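The pattern wants your whole wall

Big black and white prints are back, and the people selling them say they go with anything. We have our doubts.

Every few years the decorating trade decides that plain walls are a failure of nerve. The last time it was feature walls in chocolate brown. Before that it was sponging. Now it's ornament, printed very large in black and white, with leaves the size of dinner plates and mirrored scrolls that meet in the middle like an ink blot.

The pitch, as I heard it at the Raner showroom in Cetetstead, is that black and white is neutral. It contains no colour, so it can't clash with your colours. A sample book was opened in front of me to prove it, and I'll admit that on a page it looked terrific. Most things do on a page. I have loved paint chips that made a hallway feel like the inside of a filing cabinet.

Neutral, to my mind, means you can stop noticing it. A cream wall lets you get on with finding your keys. A wall of curling leaves and thorny points keeps asking to be looked at, and if you put it on three sides of a small space, it will be asking from both elbows as well.

Raner charges $110 a roll for its heaviest print, a design called Bralivent. The cheaper stuff starts at $40. Neither price includes the waste, and with a large repeat there is plenty of waste. Line up a mirrored motif over a back wall and you can lose a good length off every drop before the pattern meets. Two hangers I phoned said they add 50 per cent to their labour for a symmetrical design. One said he'd sooner not do it at all.

The symmetry is where I soften a little. A mirrored panel in the middle does give the eye somewhere to rest, and looser shapes on the side walls keep it from feeling like the lobby of a bank. Mixing the two is a better idea than running one print all the way round. Under it you want something flat and dark. A deep grey with a bit of wood grain holds its own against all that white, where a honey pine would simply look nervous. 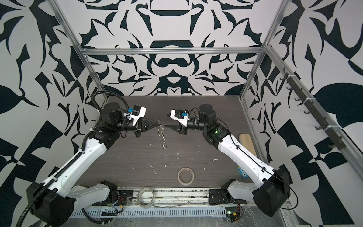
What you put in front of it

Showrooms rarely mention the next part. Anything black and white placed before a black and white print starts to dissolve into it. Lamps with dark stems, pale shelving brackets, a loop of cable: their edges have to fight for attention. Bare aluminum does better, being dull and straight, and a straight line is a relief in that company.

So buy the furniture first and hold it up against a full drop of the paper. Don't rely on a square the size of a placemat. The Mulligan shop down the road will lend a whole roll over a weekend for a deposit, and a weekend was long enough for me. I pinned a length behind my desk on the Saturday and had turned my chair to face the window by supper.

Should you do it? In a powder room, maybe, or a hallway you pass through in four seconds. In a room where you work, I'd paper the one wall behind you and leave the others to their cream. Bralivent is due to be joined by a smaller-scale version in June, and if you can wait, I would.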